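The Big Bottle Sort – Gallery

Posted 15 Oct 2018 by Dineo

Well, we did it! If you've been following along since July you'll know that our little corner of Cludham has been saving up drink bottles for the craft fair, and they had completely taken over my back hall. Bags on the coat hooks, bags behind the door, a bag I kept tripping on every single morning. We were aiming for 357 and ended up with over 900, so I have stopped asking people to save them for me (please, no more, I mean it).

Most of what came in was water and soda, with a bit of cold tea mixed in. I've put the gallery in the order we worked, starting at the sorting table.

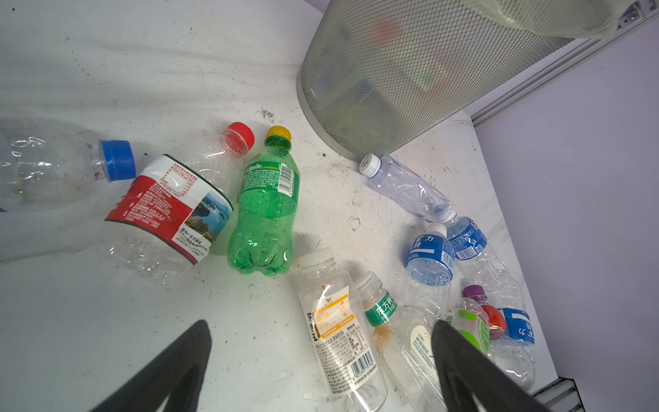 SORTING

Empties all over the white table, with the mesh wastebasket up at the back. I do love the colors once they're spread out like this – the green Sprite one with its yellow cap, that bright red cap on the left, and the purple one, which I've got my eye on for the flower wreath. The blue-labeled waters make lovely petals, by the way. And the coastline on the red-and-white label is so pretty that I want to cut it out and keep it.

Crumpled ones are fine for us! Zoriana cuts the petals from whatever flat bits she can find, and the bottoms get turned into little dishes for beads. The only thing I'm fussy about is rinsing. Tea is the worst for it, and if you leave it a week with the cap on you'll be sorry when you open it.

Caps go in their own tub. Pylyp wants every red one for the ladybug mosaic and he's still 50 short, so if you have any rolling around in a kitchen drawer, bring them along. Labels come off after a soak in warm water with a squirt of dish soap – I give them two hours, then peel from the seam. The sticky stripe that's left behind takes a bit of cooking oil and some patience.

Next time we're cutting and painting, and I'll bring the good scissors.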